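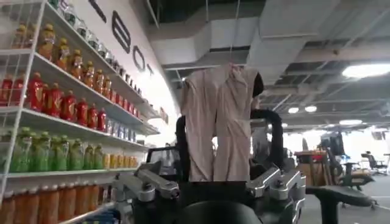
Gulitz Corner Shop: The Drinks Shelf

Home > Our shop > Gallery

Welcome to the gallery of our small shop. My name is Lindalva Arruda and I take care of this page together with my colleague Simone Barbosa. Many customers write to us and ask what we have to drink, and if it is easy to find. So I made this page about the white wire shelving, which is the first thing I arrange in the morning and the last thing I check in the evening.

The colors by shelf
We put the bottles in rows by color. Yellow and orange go in front on the upper shelf, with clear and light ones behind and above them. Under them is the long row of red bottles with red caps, and on the same shelf the pale blue and clear ones continue toward the wall. Simone had this idea in December, when we changed the whole order of the shop in one evening. Before that we sorted by the name of the supplier, and only the two of us could understand it.

The green row
Green labels, green caps. They have the third shelf, and after them comes a short row of yellow. My aunt buys from this row every week and she doesn't need her glasses to find it. If you prefer less sugar, please ask us at the counter and we will read the label with you.

Tall bottles low down
The tall orange bottles stand on a low shelf. They are heavy for me to lift over my head, and children like to choose them by themselves. Please help the small ones with two hands.

Wire, and not boards
I like the wire shelves very much. Dust falls through, a spilled drink doesn't make a lake, and I can wash them with warm water and a brush. Ademir Paiva from Pimentel put ours together and he also showed me how to move a shelf one step higher. It is not difficult, but you must take all the bottles away first.

The cloth
A beige cloth garment, a little pink in some light, with soft folds and two long panels. I find this color restful next to so many bright labels.

Questions about drinks for a party? We can order bigger quantities if you tell us a few days before. Write to Simone, or come in after four in the afternoon, when the shop is quieter.

Next gallery: The bread counter
Back to Our shop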